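Suvarna: Tide Wardens — Mobile FAQ

Install help, preorder stuff, save files, the August event

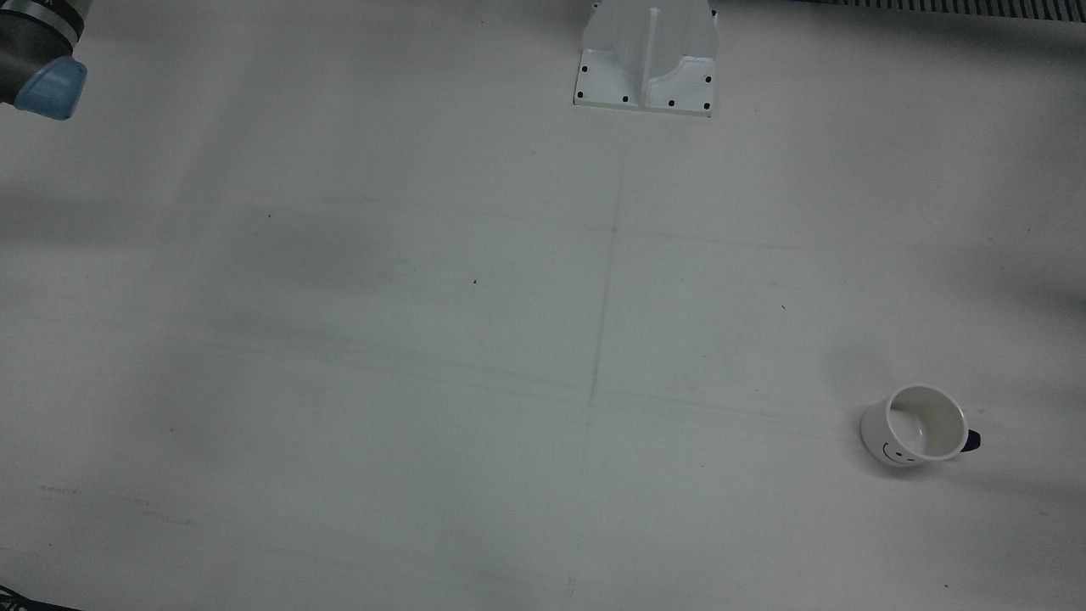
Issue 34

Updated by Ruba Masri, with corrections from Hakim Jugah and a few people on the forum. Check your question isn't already in here before you post. Most are.

INSTALLING

What file do I need?

The full package, 476 MB. There's a smaller one floating around that only has the launcher in it, and it will sit on the title screen forever asking for data. Get the full one.

How much free space?

Twice the download, at least. The installer unpacks before it deletes anything. If you stop at "Preparing harbor" your phone is full.

Says "App not installed". What now?

Old beta still on there, usually. Remove it, restart, try again. If you had progress in the beta, see SAVES first. Before you remove it. Please.

Does it run on my tablet?

Needs 4 GB of memory. Older tablets will start it but the storm levels drop to a crawl, turn off water reflections and crowd detail. Landscape only, no portrait mode planned as far as we know.

Can I play offline?

Story chapters yes. Duels, trading and the weekly tower no. First launch needs a connection, after that you can go into airplane mode and it dosen't complain.

PREORDER AND PRE-REGISTRATION

I pre-registered. Where's Tostik?

Mailbox, the little gull icon, top right of the harbor screen. Not in the roster. You have to claim him, then he shows up in the roster. Finish the tutorial first or the gull isn't there at all.

Claimed him, he's level 1. Is that right?

Yes. The trailer shows him maxed out. You get the character and 24 rope tokens, enough for his first skill and not the second.

I missed pre-registration. Can I still get him?

Later, through the salvage shop. Price not announced. Don't buy accounts from strangers to get him, two people on the forum did this and both got locked out.

Do I get him on both phone and tablet?

One claim per account. Same login on both, he's on both.

SAVES

Does beta progress carry over?

Levels and cosmetics, yes. Currency, no. Link your account in the beta, wait for the green anchor, then uninstall. No green anchor means nothing was uploaded.

My save went back to chapter 2!

Two devices open at once. The last one to close wins. Go to Settings — Account — Restore and pick the older entry. It keeps four of them, so do it before playing any more.

Can I have two save slots?

No. Sinéad Hayes made a guide for switching between two accounts, it's pinned in the forum. Works fine but it's slow.

PLAYING

Best starter?

Flostiven if you want easy. Heals herself, hits okay, good until chapter 5. Bimus does more damage but he goes down fast and you will be using potions constantly. Tostik is somewhere in between, better with a shield partner.

How do I beat the lighthouse boss?

Save your dodge for the third bell. First two are slow, you can just walk. Stay on the left stairs. Bimus can't break the lamp from the ground so don't try, bring someone with a throw.

Are duels fair without paying?

Below gold rank yes. Above that it's mostly people with the full tide set. Alcides Peixoto got to gold without spending and posted his team, worth copying.

Controller support?

Most bluetooth ones. Menus still need touch in a couple of places, the trading screen for one. Remapping is under Settings — Input, and you have to hit Save or it forgets everyting.

Controller buttons are swapped

Change layout from A to B in the same menu. Restart the game after.

Why does the battery drain so fast?

Frame rate is on High by default. Medium looks nearly the same on a phone.

AUGUST EVENT

When does it start?

Server reset, 10 a.m., whatever your server's time is. Not your local time.

What do I need to get in?

Chapter 3 done and a boat at rank 2. Boat rank, not player rank. Everybody mixes these up.

Do event tokens expire?

Yes, when the shop closes. They don't turn into coins. Spend them.

Is there a list of the rewards?

Hannelore Wunderlich is keeping one in the event thread — she updates it when the shop rotates. Corrections to her there, corrections to this FAQ go in the FAQ thread.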